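The Long Way Around a Color Change

Ask anyone who has run an injection molding machine what part of the job they would happily give away, and you will hear about color changes before the coffee is poured. Going from white to black is no trouble at all. Going from black to white, or from a deep red to anything pale, can eat half a shift and fill a scrap bin with parts that are almost right – a faint pink swirl by the gate, a gray streak along one rib – and almost right is no use to the customer who ordered them.

I spent a good part of February visiting Tramitz, a family-sized molding shop that runs 14 presses and makes caps, knobs, housings and a surprising number of garden hose fittings. Magnus Tosh has been the process man there for 20 years, and he was kind enough to let me stand beside him through more purges than either of us would have planned. He talks to the machines a little, under his breath, the way some people talk to a slow-starting car.

"People think the old color is in the barrel," he told me over a sandwich. "Some of it is. But you can clean the barrel till it shines and still be chasing red, and then you've got to start thinking about everything the plastic touches on its way to the mold."
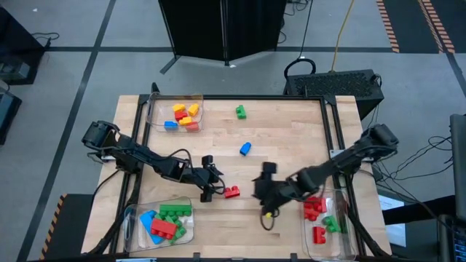 A red block on the bench, red and yellow ones in clear bins.

Everything the plastic touches is a longer list than I had supposed. There is the hopper, and the throat under the hopper, where fine pellets and dust like to cling to the walls. There is the screw, with its check ring at the tip, a part that slides back and forth and has small corners behind it. There is the nozzle. And if the mold has a hot runner, there is a whole set of heated channels inside the steel, with turns in them, and at every turn there is a place where the melt moves slowly or hardly moves at all. Old color sits in those places, quite content, and lets go of itself a little at a time.

For years the habit at Tramitz was to push natural resin through until the parts looked clean. It works in the end, and it feels cheap because the resin is already sitting there by the press. Then Aiguo Jin came over from the purchasing side and began weighing the purgings, those big lumpy cakes of plastic that drop out of the nozzle and get hauled off to be ground. On one press, a single change from red to ivory had used 55 pounds of good material. She wrote the number on a piece of masking tape and stuck it to the lump, and the lump sat on Magnus's desk for most of a month.

What followed was slow and not very glamorous. They tried a commercial purging compound from a supplier called Farkov, first at the normal barrel temperature and then a bit hotter, and the hotter runs did better. They tried letting the compound soak for a few minutes with the screw forward, which helped on some presses and made no difference that anyone could see on others. They learned to empty the hopper completely and wipe it down before anything else, a chore so plain that it had slipped out of the written procedure years ago.

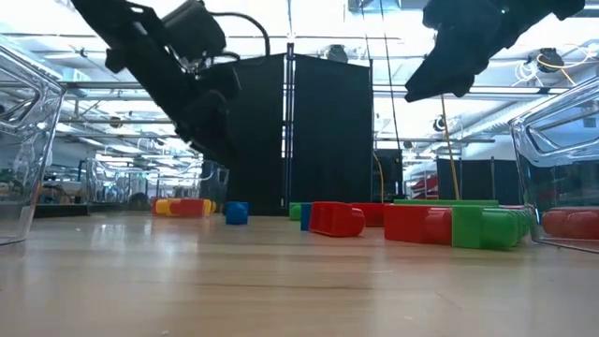 Putting the Colors in Order

The largest saving, though, came from the schedule. Omid Naseri plans the work at Tramitz, and until last year he planned it by due date and mold availability, as most people do. Color was something for the floor to worry about. Magnus asked him to try running each press from light to dark over a stretch of 2 weeks, natural first, then ivory and yellow, then the oranges and reds, with black at the very end and one thorough cleaning after it.

Omid was doubtful, and he had reason to be. Customers do not order in rainbow order. A rush job in white has a way of turning up the morning after you have gone to black, and the phone call that comes with it is rarely a calm one. His answer was to leave one press out of the scheme altogether and keep it on pale colors only, so that there is always a clean barrel waiting somewhere. It sits idle now and then, and it took him a while to make peace with that.

I asked Wendell Ostrowski, a toolmaker who repairs hot runners for several shops in the area, whether better steelwork could make the whole business go away. He laughed, kindly enough. A well-made manifold with smooth, rounded turns will clear faster than one with sharp corners and dead ends, he said, and he has polished out plenty of bad ones. But a mold that already exists is a mold somebody has paid for, and most owners would sooner live with the streaks for another season.

Back at the presses, Magnus had a red to ivory change on the board for six in the evening. He wiped down the hopper, ran the barrel empty, and we stood there watching for the first pale shots to drop.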